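把罐子放稳这件事：记Clulholm灌装收尾组的这个冬天

写给各车间的同事，以及每个月都会来信催稿的退休老同事们

去年十二月，厂里通知说收尾组要上自动化，我第一个想到的是Carmela Vallejo。她在收尾组干了很多年，带过的新人比我认识的人还多，我刚进厂那会儿，她教我的第一句话是“罐子要先站稳，你再松手”。当时我觉得这话简单得有点好笑，谁还不会放罐子呢？结果第一个班下来，我碰倒的罐子够装满一个周转箱（还不是小号的那种），她也没说什么，就在旁边一个一个替我扶起来。

所以这一期我想慢慢写写收尾组。上一期登了那条短消息之后，编辑部收到不少来信，有问会不会减人的，有问工资怎么算的，还有一位老同事用钢笔写了整整两页，问食堂后面那台老贴标机是不是还在。（还在，放心，漆也补过了。）短消息只有几行字，确实说不清楚，那就借这一期的篇幅多说几句，大家泡杯茶慢慢看。

先说收尾组到底干什么，别的车间的同事未必都清楚。灌装线出来的罐子，大批量的走主线，装箱、码垛，很早就是机器在做了。收尾组接的是剩下的那些：小批量的、换规格的、要送样的、退回来复检的。一个客户可能只要200罐，下一个客户又换了高度和盖子，主线为这点量停下来调一遍机器，一上午就没了。于是这些活一直是靠手。罐子拿起来，转一圈看看罐身，放到架台上检查盖沿，再放进托盘。一个动作做下来也就几秒钟，可一天下来，手腕知道。

Carmela的手腕就是这么知道的。她前年歇过一阵，回来以后戴着护腕上班，夏天也戴。组里像她这样的不止一个。Jailson Macedo当时还在夜班，他说自己有段时间早上拧不开牙膏盖，要让女儿帮忙，女儿那年刚上小学，以为爸爸在跟她玩游戏，每天早上高高兴兴地跑来替他拧。他讲这件事的时候是笑着讲的，我听着却笑不太出来。

厂里选的是Trodari做的那套设备，项目在我们内部叫Aler。名字是谁起的已经查不清了，开会时有人写在白板上，大家就跟着叫，叫到后来连采购单上都这么写。Aler要做的事情，说穿了就是把收尾组最费手的那几步接过去：取罐、上架台、下架台、入托盘。看罐身、判断要不要退、跟客户对样，这些还是人来。

说是接过去，可机器一开始哪里会这些。过去主线上的机械臂，位置都是工程师一点一点写死的，罐子差一点高度就得重新来。收尾组的活天天变，这么写是写不过来的。Trodari的做法是让人先做给它看，人手里握着和机器一样的夹爪，把动作做上很多很多遍，设备记下来，再拿去学。讲得粗一点，跟当年Carmela教我差不多，只不过这个徒弟不会喊累，也不会在午饭前开小差。

于是问题就来了，谁来做给它看？

最初的安排是由Trodari那边派人。他们的年轻人很认真，也很有礼貌，在我们这边待了一个星期，夹罐子夹得满头是汗。Carmela那天下班早，路过门口看了一会儿，进去问了一句：“你们为什么要捏那么紧？”就这么一句话，后来的安排全改了。空罐壁薄，捏得太紧会留下印子，复检的人一摸就摸得出来；而且捏紧了，松手的时候罐子容易跟着走。这些东西写在哪本手册里都找不到，都在收尾组的手上。

从一月起，示范的工作就由收尾组自己的人轮着来做，坐着做，算正常工时，不占休息。第一批报名的有6个人，Carmela是其中年纪最大的，Jailson从夜班调了过来，是他们里面最早上手的。我问他刚开始什么感觉，他想了半天，说像戴着两只很厚的手套吃饭。平时靠指尖就知道罐子站没站稳，换成夹爪以后指尖什么都告诉不了你，只能靠眼睛看，靠耳朵听那一下很轻的碰撞声。他头两天做完回家，做梦都在夹东西，夹的还不是罐子，是他岳母家的茶杯。

Carmela学得慢一些，她自己也承认。她说做了半辈子的动作，忽然要拆开来想，反而不会了，像有人突然问你走路先迈哪只脚。可是她做出来的示范特别干净，没有多余的动作，手到了，停一停，松开，再退。工程师们后来把她的记录单独挑出来放给新来的人看。她知道以后有点不好意思，转头又去提意见，说椅子太矮。椅子第二天就换了。

到这个月，组里累计留下来的有效示范是3337次。我特意去问了“有效”是什么意思，答复是手抖了的、中途停下来说话的、打喷嚏的，都不算。其中有331次是专门练“放歪了再扶正”的，这是Jailson的主意。他说光教机器怎么做对不行，我们自己上班也不是每次都放得正，放歪了能救回来，那才算会干活。Trodari的人一开始觉得这样太花时间，后来也跟着一起做了，还问能不能多加一些罐子倒下来的情况。

上周我去示范间坐了一个下午，本来只想拿几句话就走，结果一待就待到交班。房间不大，地上到处是线，机箱有一台还敞着盖，走路得看着点脚下。桌上的白板已经磨花了，全是划痕和灰印子。我也被允许试了一回，腿往桌子底下一伸，两只手各握一个，才明白Jailson说的厚手套是什么意思。我那一次自然不算在有效里面。

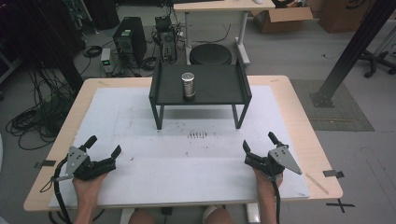
示范间的工作台：双手各持一只夹爪，金属罐立在黑色小架台上。

再说说大家最关心的事。减不减人，我去问了厂里，也去问了工会，得到的是同一个说法：今年收尾组的编制不动。明年呢？没有人肯把话说死，我也就不替谁把话说满。组里的人对这件事的想法也不一样，有人觉得手腕总算能歇歇了，有人私下里跟我讲，每做一次示范，心里都要嘀咕一句，是不是在教别人来坐自己的位子。我觉得这两种话都应该登出来，都是真心话。

工会提的几条要求，厂里目前答应了两条。一是做示范的人按技术岗津贴发，从一月补起；二是设备正式上线以后，班组里的人优先转去做看样、调机和复检，培训在工作时间内完成。还有一条是关于示范记录以后能不能拿到别的厂去用，用了怎么算，这一条还在谈。Jailson对这一条最上心，他的原话是：“那是我的手啊，总得跟我打个招呼吧。”下一次碰头会他会代表组里去，有话要带的同事可以直接找他，他现在上白班，午饭时候多半坐在靠窗那一排。

Evangelista分厂的同事也来打听过，他们那边的收尾组人更少，规格却更杂，玻璃瓶和金属罐混着走。他们想派两个人过来看看，Carmela已经答应带，条件是来的人得先在线上跟她站一个班，用手做，做完了再去碰夹爪。我听说那边有位年轻人听了这个条件有点发愁，在这里劝他一句，带双软底鞋，别的都好说。

Carmela的护腕现在还戴着，不过她说晚上睡觉已经可以摘了。我问她，等机器真的学会了，她打算做什么，她说要去复检那边，那边有窗户，光线好，看罐身不费眼睛。说完她又补了一句，叫我别忘了写，架台那边的灯还是偏暗，报修单交上去好些天了。好，写在这里了，请设备科的同事看到以后回个电话。

想去示范间看看的，请提前跟班长说一声，一次最多进两个人，进门先看脚下的线。收尾组的津贴补发明细已经贴在更衣室门口，数目对不上的，请带着工时单去找班长核对。家里有老照片的老同事，特别是拍到过从前手工收尾台的，欢迎寄给编辑部，我们扫描完一定原样寄还。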